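4. Household Chores in Simulation

4.1 Purpose of the trials

The tests in Section 3 treated grasping as a problem on its own: one object, one table, one fixed camera pose. Scores there were high for both controllers, and it would be easy to read them as a sign that a two-armed mobile robot is close to being useful in a home. We do not think that follows. A household chore is mostly made up of the parts that a table-top test removes. The robot must get to the place of work, bring its arms past doors and furniture, find a surface it can use, and only then pick anything up.

The trials in this section put those parts back. We used the Zendstead house set, which gives furnished rooms with working doors and fixed fittings, and ran the same robot model in all of them. The question is narrow. Given a map of the house and the name of the chore, how often does the machine finish without help, and where does it stop when it does not?

4.2 Chores and rooms

Four chores were chosen: carrying a cup from one room to another, clearing a surface, opening a door and passing through it, and placing a towel on a rail. They were picked for the mix of movement and handling they call for and not for their value to a householder. The door chore has no object to carry at all, and we included it mainly as a check on the other three, each of which may need a door on the way.

Each chore was run 200 times per controller, with the start pose of the base drawn at random within the starting room. Wall coverings, floor colours and lighting were also drawn at random from the Zendstead library. This gives some odd rooms, and a few surfaces that are very dark or have no texture. We left these in. Real homes have black worktops and unlit corners, and a controller that needs a well-lit pale table has not solved the chore.

Rooms with a part-open door near the working area proved to be the most useful for finding faults. The door leaf, its frame and the sink in the room beyond are all at different depths, and both arms have to be kept clear of the leaf while the base is turning.

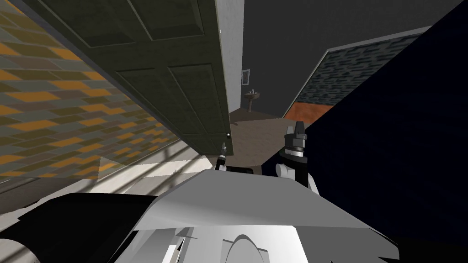
The base planner treats the robot as a cylinder wide enough to hold both arms when folded. This is safe in open space but wasteful in a doorway, where the cylinder may touch the frame on each side even though the body itself would fit. We therefore let the planner swap to a tighter outline, built from the body shell and the present arm pose, once the base is within a set distance of a mapped opening. The swap is made only when both arms are at rest. If an arm is still moving, the base waits.

This rule costs time. In the carrying chore, waiting at doorways made up a large share of the total run, and on slow runs it was the largest share of all. Dropping the rule made the runs shorter and raised the number of contacts with the door leaf, mostly from the outer side of a wrist. We kept it.

4.3 Controllers

Two controllers were compared. The first, Troler, is a staged planner. It splits the chore into steps written by hand, plans each step from the current depth images, and moves on when a check at the end of the step is passed. The second, Kwan, is a learned policy trained on 3723 demonstrations driven by people through a remote interface. It has no steps and no checks. At each tick it takes the camera images and the joint state and gives out the next motion for the base, both arms and both grippers.

The two differ in what they are told. Troler is given the map and the mapped position of every door. Kwan is given only the map outline, used by a shared low-level layer to stop the base before it hits a wall. We considered giving Kwan the door positions as well, but the demonstrations were collected without them and the policy would have had to be trained again.

Both controllers use the same gripper limits. Closing force is capped, and finger opening is reported to the controller as a single number. There is no touch sensing on the inner faces of the fingers. A grasp is judged from finger opening alone: if the fingers close fully, the grasp is taken to have failed.

4.4 Wrist view before contact

Handling steps begin with a short look from the wrist camera. The arm is brought to a pose above the target area with the fingers open, and it holds there until the depth image settles. Troler fits a plane to the area ahead of the fingers and looks for anything standing above it. Kwan has no such step in its code, but in most runs it shows a similar pause, no doubt picked up from the demonstrators, who tended to stop and look before going down.

Dark, plain surfaces are the hard case for this step. Depth from a matched image pair needs some texture to work on, and a flat navy surface gives almost none. The plane fit then leans on the far edge, where the surface meets the walls, and a small error in that edge becomes a large error in height close to the fingers. 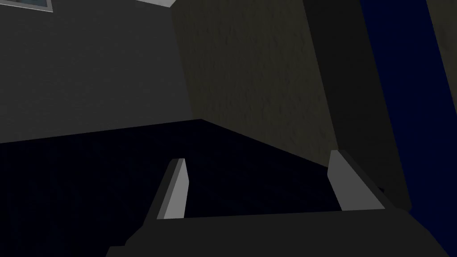
Figure 7. Wrist view with the jaws open over a dark, plain surface. The walls meet in a corner beyond it. Simulated.

We tried two remedies. The first was to widen the view by raising the wrist, so that more of the walls came into the fit. This helped where the walls carried a strong pattern and did little where they were plain. The second was to take the height of the surface from the map, and to use the depth image only for objects on it. This worked well for fixed fittings such as counters and floors, and badly for anything that can be moved, as the map is then out of date. The results below use the second remedy for fixed fittings and the plain depth fit for everything else.

4.5 Results

Troler finished more runs than Kwan in three of the four chores. The gap was widest in the door chore, where known door positions are a clear help, and smallest in clearing a surface. Kwan was ahead only on the towel. The planner has no good model of cloth, and its check at the end of the step often passed with the towel hanging by a corner, which the scoring then marked as a fail.

Failures in Troler were mostly stalls. A check was not passed, the step was tried again, and after the second retry the run was ended. Very few of these left the room in a worse state than at the start. Failures in Kwan were more varied. The base drifted past the target, or the arm went down beside the object and closed on nothing, and in some runs the policy carried on with the rest of the chore as if it had the object in hand. For a machine in a home the second kind of failure is the more serious one, even where the success rates are close. A stalled robot can be sent back to its dock. One that believes it is carrying a cup will go on to open doors and reach over surfaces with no purpose.

Dark surfaces lowered the score of both controllers, and the drop was larger for Kwan. Among its demonstrations very few had been recorded over such surfaces, and adding random colour changes to the training images won back only part of the loss.

4.6 Limits

Contact in the simulator is stiff and friction is set to one value per material. A door in the Zendstead set has no latch that sticks and no closer that pushes back. Work on the Gronberg test flat suggests that latches alone are a common cause of failure, and we would expect the door scores here to fall in a real building. Walls and panels are drawn with simple shading, so the depth errors we report come from missing texture and leave out glare, which is a known problem with polished worktops.

Nor do the chores include people. A base that waits in a doorway until both arms are at rest is acceptable in an empty house and would be a nuisance in a busy one. We have not tried to measure this.

Within these limits, our reading is that movement between rooms is nearly good enough for unattended use and that handling is not. The weak point is the short stretch between arriving at a surface and closing the fingers - the part where the machine must decide whether anything is there to be picked up. Section 5 returns to this with a grasp check that uses both the wrist image and the finger opening.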